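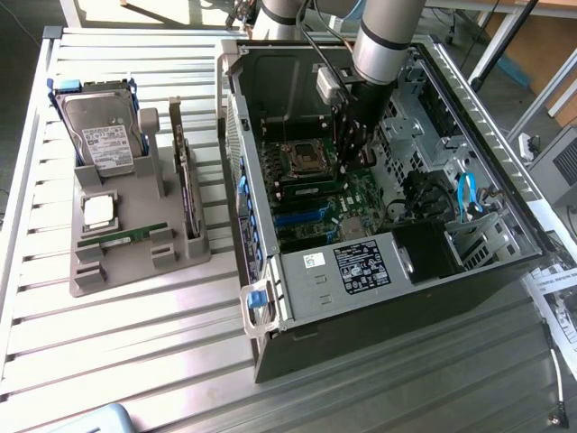

Ticket 2527: Cell procedure review, desktop tower assembly
Project: Jullora
Site: Loswood, bench cell
Opened by: Dineo Mofokeng
Assigned to: Elis Kneath
Status: Open, waiting on procedure revision
Last updated: May 11, 2018

Summary
Handling rules for the tower assembly cell do not agree with each other. The bench card says the order of insertion is fixed (CPU, memory, expansion card, drive). The program notes from April allow the expansion card to be picked while the socket is still empty. Operators have stopped the cell on this point because the card and the notes cannot both be followed. Requesting one written rule.

Scope
Parts tray, open tower laid on its side, arm and parallel gripper. Parts covered: CPU, RAM module, expansion card, 3.5-inch hard drive with blue rails. Cabling is not covered and stays a manual job under the old instruction.

Log

Entry, D. Mofokeng
Cell stopped by the operator at the card pick. No fault code. Controller state was normal, stop was on the operator's judgment. Compared the bench card against the program notes and found the mismatch described above. Cell left in hold, parts returned to the tray by hand with the arm disabled.

Entry, E. Kneath
Read both documents. The fixed order on the bench card was carried over from the manual assembly sheet. A person seating a CPU needs room for both hands, so the sheet put the CPU first. The arm comes straight down over the socket and does not need that room, but it does need the approach path clear. A card already seated in one of the blue slots changes the clearance for the gripper body and anything mounted on its side. Nobody has measured that clearance with the card in. Until it is measured the fixed order stands.

Entry, K. Van Wyk
Disagree in part. The order should depend on clearance, and clearance should be in the program as a check. An order rule on paper gets skipped the first time a tray is loaded short. That said, no objection to holding the fixed order for now.

Entry, E. Kneath
Agreed on the check. Proposed interim rules, to be printed and kept at the bench:

1. Arm disabled before any hand goes into the tower or the tray. Pausing the program does not count as disabled.
2. Socket lever position confirmed by eye before the CPU pick. The program does not sense it.
3. CPU held by its edges only. If it is dropped, even back into its pocket, it is pulled from the run and inspected for damage.
4. Expansion card gripped along the top edge. No finger contact with the slot connector.
5. Card lowered to the hover point and stopped. Bracket alignment confirmed before the insertion move is released.
6. Insertion move ends on force limit, never on position alone. If the limit trips early, retract and call it in. Do not raise the limit at the pendant.
7. Hard drive goes in last. Rails checked for seating before the pick.
8. Any change to taught points is written in the cell log before the next cycle, with initials.

Entry, U. Kravchuk
Reviewed the list for the safety file. Rule 1 needs the location of the disconnect added, since the temporary staff from Biminum do not know the cell. Rule 6 needs the actual force value by part. "Force limit" with no number is not a rule anyone can audit. Also please keep loose paper off the bench top during automatic running. Instructions belong in the holder on the cell post.

Entry, E. Kneath
Disconnect location added. Force values are in the program but were never signed off. Requested sign-off from S. Zwane. Paper instructions added as rule 9.

Entry, S. Zwane
Will not sign the card value as it stands. The log has 81 card insertions at the current setting, and 2 of them ended in an early trip with the bracket riding on the case edge. That is an alignment problem and the setting may be fine, but I want the hover stop in rule 5 enforced in the program first. Then rerun and I will look at the numbers again.

Entry, E. Kneath
Hover stop added above the board as a hard wait. Release needs a button press at the pendant. Program saved under a new revision, old revision locked. Dry cycles to be run by hand-guided jog before automatic mode is allowed.
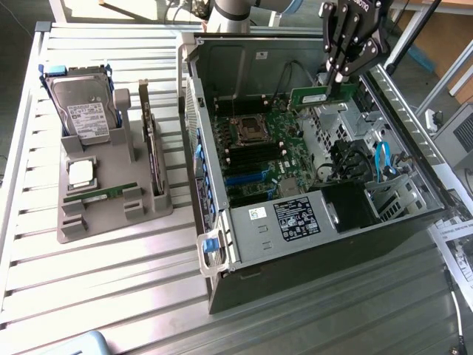 Can the operator release the hover stop if the card is tilted in the gripper?
Only if the bracket and the connector edge both line up with the slot. If the card has to turn to meet the slot, jog back to the tray, set it down and pick it again. Correcting the angle by pushing on the card with a finger is not allowed, with the arm live or disabled.

Entry, K. Van Wyk
Add that answer to the bench copy as a note under rule 5. Same question came up at the Van der Merwe cell and was settled the same way there.

Entry, D. Mofokeng
Added. Bench copy reprinted, old copy removed and destroyed. Operators on both shifts to read and initial before the hold comes off.

Open items
- Clearance at the CPU socket with a card seated: to be measured, Kneath
- Signed force values per part: Zwane, after the rerun
- Approach check in program to replace the fixed order: Van Wyk, draft
- Safety file copy of rules 1 to 9: Kravchuk

Hold remains on automatic mode. Manual jog permitted for trained staff only.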